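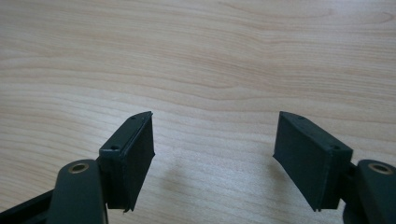
Server Room and Backup Inspection, Ciststead Office

Date: 05/08/2026
Inspected by: Zeyu Gu
Reviewed by: Hanyu Hao
Last inspection: September

Marks used: OK, FIX (do it before the next visit), TALK (someone has to make a decision, so allow a few months).

Section 1. Getting in

1.1 Outer door closes and latches on its own. OK
Comment: It latches on its own if you lean on it. I have given it the benefit of the doubt for the last time.

1.2 Badge reader rejects an expired badge. OK
Comment: Tested with mine, which had expired. Reception was very understanding and slightly too pleased.

1.3 Access list matches people who still work here. FIX
Comment: Three names on the list have left the company. One of them left before the badge reader was installed, so somebody went to the trouble of adding him.

1.4 Visitor log filled in. TALK
Comment: The log is filled in, mostly with the word "me."

Section 2. Passwords and keys

2.1 No passwords written where a visitor could read them. FIX
Comment: The whiteboard has been wiped since last time. The password is still legible if you stand by the door and tilt your head. Change the password, then replace the whiteboard.

2.2 Backup encryption keys stored away from the backups. FIX
Comment: The spare key is in a sealed envelope, correctly signed across the flap, in the same drawer as the backup drives. The envelope is very well made.

2.3 Two people able to restore the keys without calling each other. OK
Comment: Hanyu and I each did it alone. Mine took longer. We don't need to go into that. 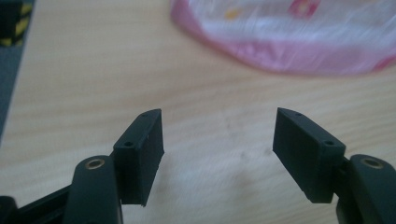
2.4 Default passwords changed on all network gear. FIX
Comment: Everything passed except the Goleck switch on the bottom shelf, which still answers to "admin" and seems glad of the company. I changed it on the spot, but the new one has to go into the vault and the vault was locked to me (see 1.2).

2.5 Shared accounts closed. TALK
Comment: "Yan" is a shared account named after the old file server. Payroll uses it, the label printer uses it, and something logs in with it every night that none of us can name. I would like to turn it off and see who shouts. Hanyu would like me to look at the logs first. We are looking at the logs first.

Section 3. Backups

3.1 Nightly backup finished without errors for the past month. OK
Comment: Fliltano reports 959 jobs finished and none failed. I was suspicious, checked a sample by hand, and have to report that it's fine.

3.2 Test restore done from a copy picked at random. OK
Comment: Restored 488 files from the accounts share and opened a good number of them. One spreadsheet is called FINAL_final_use_this_one. The older copy without the "use this one" was newer.

3.3 Offsite copy is offsite. FIX
Comment: The offsite drive was in my car. The car was in our parking lot. I accept that this falls short of the policy.

3.4 Deleted users' files removed on schedule. TALK
Comment: Roughly 4000 files belong to people who have gone. The policy gives two different retention periods on two different pages. Whoever wrote it should pick one. (Hanyu: it was both of us. I'll pick one.) 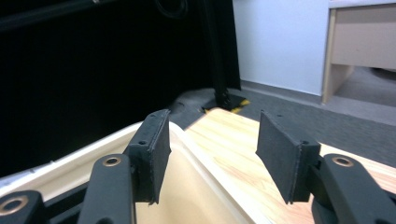
3.5 Restore instructions printed and kept outside the server room. OK
Comment: Printed, in the binder at reception. Page 4 tells you to look up the recovery steps on the intranet, so I have added a handwritten line for the day when the intranet is the thing being recovered.

Section 4. Power and heat

4.1 Battery unit passes its self-test. OK
Comment: Passed. It also beeped for the rest of the morning.

4.2 Room temperature inside limits. OK
Comment: 66 degrees at the rack. The thermostat outside claims otherwise and has been ignored since it went in.

4.3 Vents clear, nothing stacked on equipment. FIX
Comment: A box of conference lanyards is on top of the rack again. I moved it last September. It knows the way back.

4.4 Cables labeled at both ends. TALK
Comment: Labeled at both ends, yes. The two ends disagree in several cases. Needs an afternoon and two people who like each other.

Section 5. Follow-up

2.1, 2.2 and 3.3 to be done this week. Zeyu.
1.3 to go to HR with the three names. Hanyu.
2.4 new switch password into the vault once my badge works. Zeyu.
2.5 log review, then a date for shutting the account. Both.
4.3 lanyards to go to marketing, with a receipt.

Reviewer's note (Hanyu Hao): Agreed, except that 1.1 should be a FIX. I leaned on it too and it didn't latch.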